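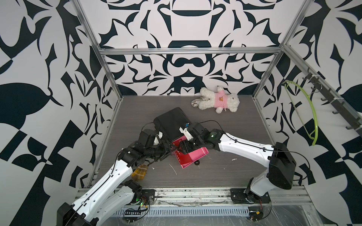 Does peel-and-stick wallpaper ever come off the way the sellers say it does? I rent, the box room is magnolia from skirting to ceiling, and I've been eyeing up Cinska's removable range since the spring. What I want is big, bold black and white ornamental stuff like on those walls, over a grey wood-grain floor, which I already have. I think the two go well together. What I don't believe is the line on the website about it lifting away "like a sticky note". A sticky note is not two metres long and hasn't been on a wall for four winters. My deposit is on the line here. Has anyone taken this stuff down after more than a few months, and what did the wall look like?

Also, Cinska want £88 a roll and Dakitz want £70 for something that looks the same to me. If there's a difference I'd like to hear it from somebody who doesn't sell it.
Posted by boxroom_blues

Took some down in August after a bit over a year. Hallway, north side of the house. It came off. So did a patch of paint the size of a dinner plate, and several smaller ones near the radiator. The seller told me the wall "can't have been prepared correctly". The wall was prepared by whoever painted it before I moved in, same as everybody else's wall.
Posted by gravelpath

That'll be cheap trade emulsion over bare plaster. The mist coat gets skipped and the paint never grips. Masking tape would pull it off too. I've had Dakitz up in two rooms and taken it out of one of them and the wall was fine, not a mark. I know people like to moan about this stuff but on a decent wall it works.
Posted by Tinfoil Teapot

How long was it up though?
Posted by boxroom_blues

Ten weeks. I went off the colour.
Posted by Tinfoil Teapot

Ten weeks isn't a test. Anything comes off after ten weeks. Glue gets harder to shift with time and heat, and I notice none of the reviews on the product pages are from people who've taken it down. They're all from the week it went up, five stars, lovely, transformed my room. Come back in three years and tell me.
Posted by gravelpath

Going to be the miserable one about the pattern. Large repeats in solid black show every join. If your wall leans (mine does, it's a 1930s semi, nothing is square) you start off straight in one corner and by the far end the motif has wandered down the wall. With a small sprig you'd never notice. With thick black curves you can't see anything else. Sheets also stretch a bit when you peel and re-lay them, so the second go never lines up as well as the first.
Posted by plumbline_pat_on_back

Leaning walls are a fair point but I'd still do it. Patterns on more than one wall hide a poor corner better than a single feature wall does, there's just so much going on. A plain wall next to a loud one is where a wonky edge sticks out.

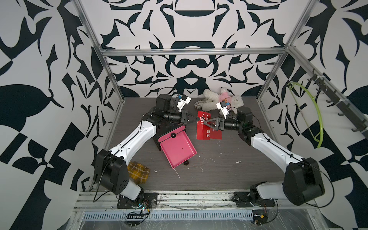 Three panels of black and white, none of them quiet, with a grey-brown wood-grain floor.

See how the sides are every bit as heavy as the back? I like that a lot more than one token wall behind a bed. If you're doing it, do it properly.
Posted by MustardSettee

You like it in a picture. Try sitting in it on a Wednesday evening with a headache. I had a black and white cloakroom for years and even that was a lot, and you only spend two minutes at a time in a cloakroom.
Posted by gravelpath

Two minutes! Lucky you.
Posted by MustardSettee

Back to the question. There's a clear sealer called Prokix that's sold as a "release coat". You roll it on the old paint, leave it a few days, then put the paper over the top. I used it in my last flat. Some of the paper came away clean and some of it took the sealer AND the paint with it in one sheet, so I can't say I was impressed. It's also shiny, so any bit you don't cover needs painting again. If you have to repaint in any case then you've saved nothing.
Posted by oddsocksdrawer

Adding to that, check your tenancy agreement before buying anything. Mine says no "wall coverings" and doesn't care if they're removable.
Posted by plumbline_pat_on_back

Cheaper idea. Get the pattern printed on fabric and hang it from a batten, or stretch it over light boards and lean those against the wall. I had mine done by Đoàn, small print shop, they'll do wide lengths. Two screw holes to fill instead of a whole wall. It does soak up dust and cooking smells, and I wouldn't put it behind a hob, but I've moved house with it and put it straight back up.
Posted by Tinfoil Teapot

So you don't trust the paper either, then?
Posted by gravelpath

I trust it fine. I just like being able to swap it.
Posted by Tinfoil Teapot

Thanks all. I'm more doubtful than when I started, which I didn't think was possible. I've ordered one sample each from Cinska and Dakitz and I'll stick them behind the wardrobe, one near the radiator pipe and one away from it, and leave them until next summer. Will have a look at the boards idea meanwhile. Do they bow at all if they're leaning for months? The room gets a bit damp.
Posted by boxroom_blues

Mine bowed slightly. I turn them round every so often.
Posted by Tinfoil Teapot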